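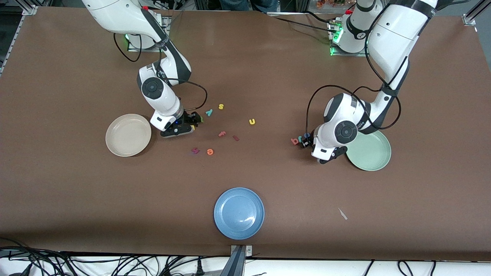 Both arms out over the brown table this afternoon, the left one with hold of a little blue letter.

Spent the best part of today on next year's equipment list, with a pot of tea going cold beside me, and I do think we're getting somewhere at last! Leena Ruotsalainen rang at half past two (lovely long chat, half of it about her garden) and she is all for ordering 2 spare grippers from Niskanen now, before the price goes up in May. I'd rather put the money into a service plan with Drerkeo, as I've said before, and probably will again.

The foam letters and the plates cost next to nothing, bless them, and it's the cabling that worries me. I've put down 200 for new leads and clips, which Leena thinks is mean of me. Perhaps it is. Allby still haven't sent their quote for the second table, so I've left that line blank and pencilled a question mark beside it.

Must ask about delivery charges in the morning, and find the Firnodeck invoice, last seen under my gloves.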